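How to Plan a Ferry Itinerary Between Small Islands

This page covers route selection, booking order, transfer times and baggage for a multi-island trip by scheduled ferry. It applies to foot passengers. Travelers with a rental car should check vehicle deck availability first, then return to step 2.

Before you start

You will need the current season timetable for each operator, a map that shows port names as well as island names, and the arrival and departure times of your flights. Timetables for the summer season are often revised in June. Any plan made from a spring timetable should be checked again after the revision.

Step 1. Fix the two end points

Enter the flight times first. The first ferry should leave no earlier than three hours after the scheduled landing time if the port is in the same city as the airport. If the port is in a different town, add the full bus or taxi time to that figure. The last ferry should reach the mainland on the day before the flight home. Same-day connections are possible on paper, but a single wind cancellation will break them.

Step 2. List the direct links only

Write down each island you want to visit and, next to it, the islands it is linked to without a change of vessel. Many timetables show connections through a hub port in the same table as direct sailings. Look for a change in vessel name or a second departure time in the row. Either one means a transfer.

Islands that look close on a map may have no direct link. They may be served by separate lines that both start on the mainland. In that case, going from one to the other means a trip back to the hub, and one of the two should usually be dropped.

Step 3. Put the islands in order

Start with the island farthest from the home airport and work back toward it. Delays late in the trip are then easier to absorb, as sailings are more frequent near the mainland. Allow at least two nights per island. With one night, most of the stay is taken up by check-in, checkout and waiting at the dock.

Step 4. Choose the vessel type for each leg

Conventional ferries are slower and cheaper, and have open decks. They keep running in stronger winds. Fast catamarans cut the crossing time, but passengers stay indoors for the whole trip and the motion is sharper in a head sea. For legs under an hour the difference in time is small, and the conventional ferry is the better choice. For long legs, compare the arrival times as well as the durations. A slow boat that docks at 7 a.m. may suit the plan better than a fast one that docks at midnight.

Step 5. Book in the right order

Book the least frequent leg first. If one crossing runs only twice a week, it sets the dates for everything else. Next book the overnight legs that need a cabin. Short daytime legs can be left until last, and outside the peak weeks they can often be bought at the port.

Save each ticket as a file on your phone and print one copy. Check whether the operator accepts a ticket on screen. Some still require a paper boarding pass, issued at an office near the dock, and the office may close shortly before departure.

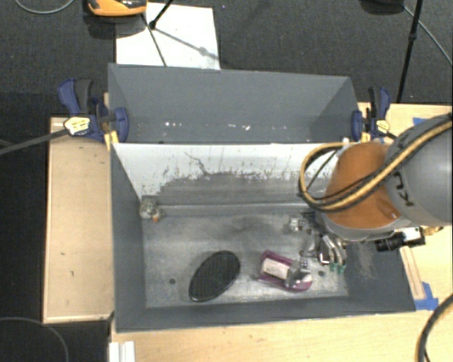

Gray bin with two compartments and a white divider.

Step 6. Pack for the ramp

Foot passengers normally board over the vehicle ramp and leave large bags on racks at car deck level. The racks are not locked. Keep documents, medicine and electronics in a small bag that goes upstairs with you. Soft bags fit the racks better than hard cases. Once the vessel is under way the car deck is closed, and bags cannot be reached until the arrival announcement.

Step 7. Check the port name

Larger islands may have two or three ports. The ticket shows the port, but the hotel booking usually does not. Compare the two before you pay for either. If the port and the hotel are on opposite sides of the island, look up the bus that meets the boat. These buses leave soon after docking and do not wait for passengers who stop for food.

Step 8. Plan for cancellations

Sailings are stopped by the port authority when the wind forecast passes a set limit. Look at the marine forecast two days ahead and again the evening before. If a leg is canceled, contact the operator about a refund or a later sailing, then tell the next hotel. Keep one unassigned day in any trip with more than three crossings. Place it before the last leg.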